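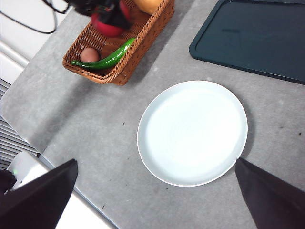 Figure 1. Round white plate and woven basket on a light gray countertop.

3.2 Household tableware and portion habits

The second part of the survey dealt with the dishes people eat from at home. Earlier work on portion size has mostly been done in canteens, where the plates are all alike and the person serving is not the person eating. We wanted to know how people in Ellach and Helville choose a dish for an ordinary evening meal, and whether the choice changes when they eat alone.

Questionnaires were sent to 4000 addresses in the two towns in April. By the closing date, 15 May 2021, we had 1000 usable replies. Forms that left the tableware page blank were dropped. Replies from shared student housing were kept but coded separately, as the dishes there often belong to the building and the answers on ownership do not mean the same thing.

Respondents were asked to name the dish they had used at their last evening meal at home and to measure it across the top with the paper ruler enclosed. Most used a flat plate. Bowls were named more often by people who lived alone and by those who said they had eaten away from a table. In Helville, several older respondents wrote in the margin that a bowl was for soup and nothing else, and some of them had crossed out the other choices on the form.
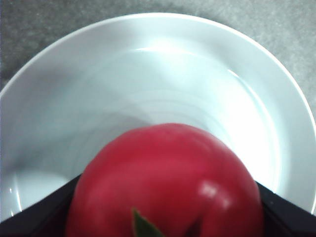 Figure 2. Large white ceramic bowl with a wide, rounded rim.

Rim width caused trouble in the coding. The ruler gives the full width of a dish, but a wide rim takes up space that holds no food, so two bowls of equal width can hold quite different amounts. Cardoso met the same problem in the Pukamer kitchen study and asked for the inner width as well. We did not, and the bowl figures in this section should be read with that in mind. For flat plates the error is likely smaller.

To check the written answers, Natália Gouveia visited 11 of the households and measured the dishes again. In nine of them her figure matched the one on the form to within the width of a ruler mark.

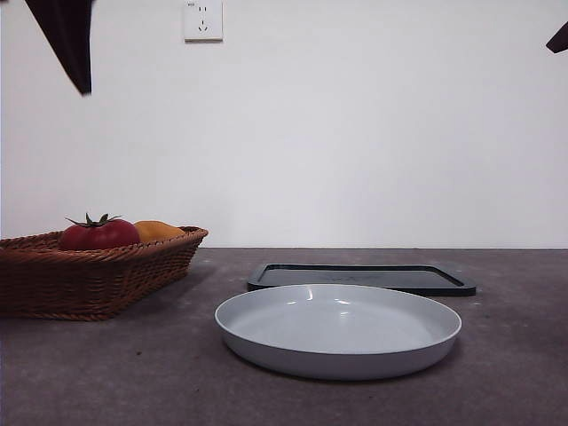 The remaining two households had measured a different dish from the one they named. Both had written "dinner plate" and measured a side plate. We left their answers as they stood, since no correction could be made for the households that were not visited. Differences between the two towns are taken up in Section 3.3, together with the answers on second helpings.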